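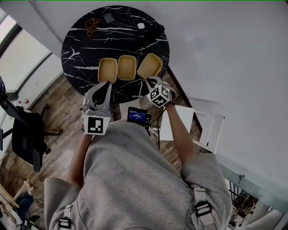 Three trays, two hand-held grippers and one marble tabletop.

Can it clear the table yet?

Every few months somebody writes in to ask when they can stop doing dishes, tidying the den and matching socks, and I always promise to look into it. So in April I finally went and bugged some people who work on this for a living, and I came home more hopeful than I expected (and with a parking ticket, but never mind).

My guide was Itzel Varela at Skaris, a small outfit that teaches machines to do chores. I had pictured a robot butler rolling up to take my coat. What Itzel wanted to talk about was trays. Picking one up, putting it down straight, sliding it over so the next one fits. She has 609 recordings of people doing this sort of thing by hand with grippers, and she told me 328 of them are good enough to learn from. I asked what was wrong with the others. "People are sloppy," she said. "They scratch their nose."

I had a go myself and oh boy. You lose your fingertips! I know how to move a tray, I've been moving trays since I waited tables in college, but with two stiff fingers on each side I had to think about where the rim was, and how hard to squeeze, and whether the whole thing was about to tip. It took me 14 tries to get one tray parked neatly next to another. My respect for the average busboy went way up.

So, chores. Evaristo Ochoa, who runs the test bench down the hall, let me watch an arm try the same job on its own. It did fine with one tray on a bare surface. It did fine again. Then he turned the tray a little and it went in at a bad angle and shoved the thing about a hand's width before it stopped to think. Evaristo didn't seem bothered. He says a year ago it would have missed altogether, and that what gets them now is the stuff a table collects, cords and phones and whatever came out of your pockets.

That got me, because that is every table in my house. If I have to tidy up so the robot can tidy up, I'm not sure what I'm paying for. I said so to Itzel and she laughed and said her mother cleans before the cleaner comes too.

On the shop floor the picture is rosier. Zaid Nseir packs parts at Manríquez and they have had an arm on the line since last fall, filling the same bin in the same spot all shift long. He likes it fine. He still walks over three times a day to straighten a bin that has crept out of place, and he has started saying good morning to it.

My kitchen will have to wait, I guess. Itzel wouldn't give me a year, and believe me, I asked. She did say I could come back and try folding towels, so if anybody wants to ride along, drop me a line!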